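# Fotine cell - needle driver setup, August

Notes from the suturing cell at Sirkumano after the instrument change on both arms. The left wrist went in at use 238 on the counter, the right at use 9. Cable tension was set on the Nisbet fixture before mounting, and the Fata controller was homed twice with the jaws open. Jaw faces get a soft brush and a rinse between runs. No oil on the pulleys.
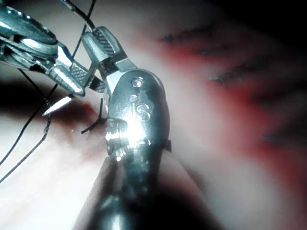
*Cross-hatched jaws nearly meeting over a tied knot, with steel cables visible at the wrist of the upper driver.*

The cables are the first thing to inspect. Look for broken strands where they wrap the pulley, and for any cable riding up on its flange. Replace the whole instrument if one is found - we don't restring wrists in the cell. Jaw wear shows up next, as a curved needle that rolls in the grip under side load. 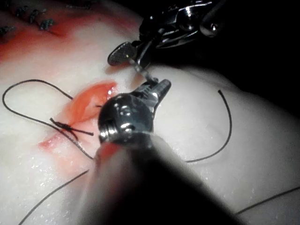

Handover alignment is checked with a curved needle passed between the two instruments above the pad. If the tips miss, rerun routine 51 and compare the wrist offsets with the stored set before touching the grip force. The offsets are saved under parameter 349. Wipe the wrist joints before rehoming - dried residue around the pins adds friction and skews the reading.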